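Course Handout, Unit 16
Good Practice in Recording Hand-Held Gripper Demonstrations
Module: Rules and Standards for Household Automation
Instructor: Sayaka Kaneko

Purpose of this unit

This unit sets out the rules that apply when a person records a household task with hand-held grippers so that the recording may later be used to train a robot. Participants should read it together with the Dultero operator rules handed out in July. Where the two differ, the stricter rule applies during the course.

Scope

The rules cover tabletop work with folded textiles. They do not cover kitchen work near heat, the handling of liquids, or any task that involves a second person within reach of the grippers. Those tasks are treated in later units.

1. Before recording

1.1 The operator reads the task sheet in full and states the task aloud. A task sheet names one item, one starting condition and one finished condition. A sheet that reads "tidy the towel" is not acceptable. A sheet that reads "lift the folded towel with both grippers and set it down still folded" is acceptable.

1.2 The operator checks that both grippers open and close over their full travel. Finger pads are wiped with a dry cloth. A pad with a torn or lifted edge is replaced before any recording is made.

1.3 Objects belonging to the household may remain where they are. Training material made only on bare surfaces has limited use in real rooms. The operator must, however, be able to complete the whole movement without touching anything other than the item named on the sheet.

1.4 Cables on the work surface are permitted only outside the path of the hands. If a cable can be caught by a gripper or a sleeve, it is moved and the check in 1.3 is repeated.

1.5 Papers, screens and labels that show a person's name, address or account details are removed or turned over. Ordinary product packaging may stay.

2. Taking hold of the item

2.1 Soft items are approached slowly. The fingers are placed first and closed second. Closing the fingers while the hand is still moving drags the upper layers and makes the grasp point hard to identify during review.

2.2 When two grippers are used, each should have its own clear point of contact. The grippers must not touch each other, and neither should press the item against the other with more force than the task requires.
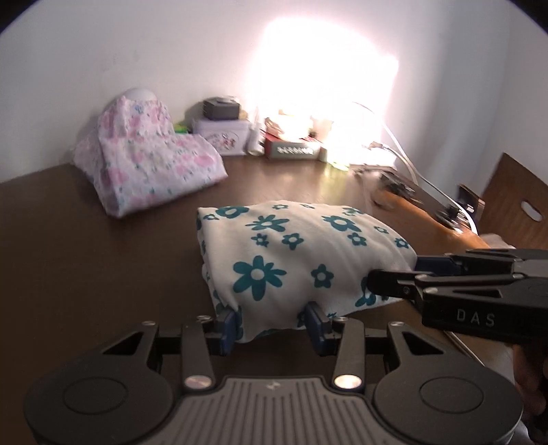
Figure 1. Folded floral fabric with a gripper at the near edge and a second at the right end.

2.3 Some bunching between the fingers is normal with thick, folded cloth and is no ground for rejecting a recording. A fold that comes open is recorded as an event on the session form, and the operator continues only if the task sheet allows for it.

2.4 The operator does not correct the item with a bare hand while recording is under way. If a correction is needed, the recording is ended, the item is put back to its starting condition and a new recording is begun. A corrected recording may not be submitted under the same number.

2.5 Sudden turns of the wrist are avoided. They blur the view and produce movements that many robot arms cannot follow safely.

3. Lighting and reflections

3.1 Strong lamps and polished surfaces can hide the edges of objects. Before the first recording the operator reviews a short test and confirms that the item itself can be made out from start to finish. Glare in other parts of the view is acceptable if the item and both points of contact remain clear.

3.2 Lamps are not moved between recordings in the same set. If a lamp must be moved, a new set is opened and the change is entered on the session form.

4. Ending the recording

4.1 The fingers are opened fully before the hand is withdrawn. Pulling away with partly closed fingers can shift the item after it has been set down, and the finished condition then no longer matches the task sheet.

4.2 The operator holds still for a short moment after release. Reviewers use this pause to confirm the final position of the item.

4.3 Failed attempts are kept. They are marked as failed and stored with the others. Deleting a failed attempt without a written note is a breach of the course rules.

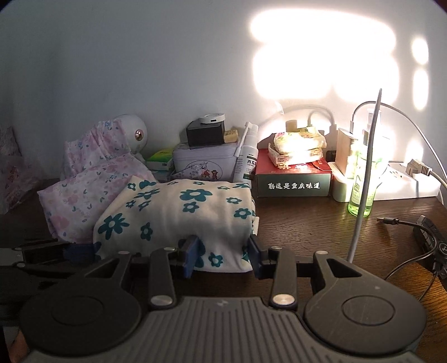
Spyros Kovačević would prefer that rule 4.3 go further: a failed attempt should carry the operator's own account of what went wrong, written the same day, because a bare "failed" mark tells the reviewer very little. The point is a fair one, and participants are encouraged to add such an account. It is not yet a requirement.

5. Review

5.1 Each set is reviewed by a person who did not record it. The reviewer checks the task sheet, the session form and the recordings, in that order.

5.2 The reviewer rejects a recording if the item leaves view for most of the movement, if a bare hand touches the item, or if personal details can be read. The reviewer may not reject a recording only because the movement was slow.

5.3 In the Inia practice collection, which contains 3,000 recordings, 194 were returned at first review. Of these, 33 were returned for a missing or incomplete session form. Participants should note that such returns can be avoided at no cost in recording time.

5.4 Disagreements between operator and reviewer are settled by the instructor. Both parties submit their reasons in writing. The recording stays out of the collection until the matter is closed.

6. Duties toward the household

6.1 Written consent is obtained before any equipment is brought into a home. The consent form states what will be recorded, how long it will be kept and whom to contact to have it withdrawn.

6.2 Items are returned to the place where they were found unless the resident asks otherwise. Damage of any kind, including a pulled thread or a marked surface, is reported to the resident before the operator leaves.

6.3 A resident may stop a session at any time and need give no reason.

Assignment

Write a task sheet for lifting and setting down one folded textile item in your own home. Attach a completed session form and a note, no longer than one page, that explains how you met rules 1.3, 1.4 and 2.2. Participants without access to grippers may complete the task sheet and note only.

Submit the work to Cremilda Fontes by 5 p.m. on the closing day shown on the course page. Requests for more time go to Segundo Escobar and must be made before that hour.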